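Gustard Community Meals
Progress report to the Orkari Fund, February
Prepared by Amarachi Ogunleye

The second quarter of the grant has gone mostly to plan. We are cooking 100 meals a week from the Nirnach Road kitchen and delivering on 4 routes.

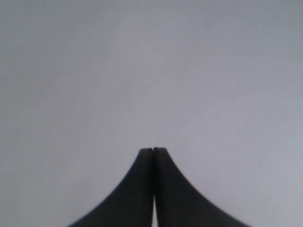
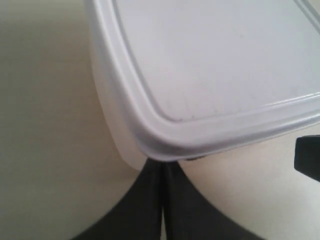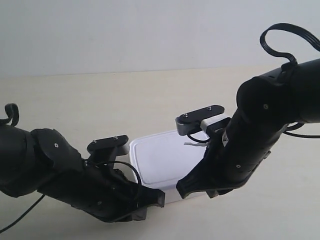
White plastic container, second and third pictures.

Deliveries
Bello Sani took over the rota in the autumn. The northern route is still the hardest to cover – two drivers left and we have replaced one. Meals there went out late on three evenings, and we phoned each household.

Kitchen
The new fridge is in and passed its inspection. Marleny Salazar has rewritten the menu sheets so that allergens are listed first. Lentil stew remains the most requested dish.

Spending
We are £2000 under budget, mainly on fuel. With your agreement we would like to move this to packaging, where prices went up in the new year. Ifeanyi Effiong can send the ledger on request.

Next quarter
We will open a fifth route if a driver is found by April. The lease on the kitchen is due for renewal, and Benedikt Ostermann is meeting the landlord to discuss the rent.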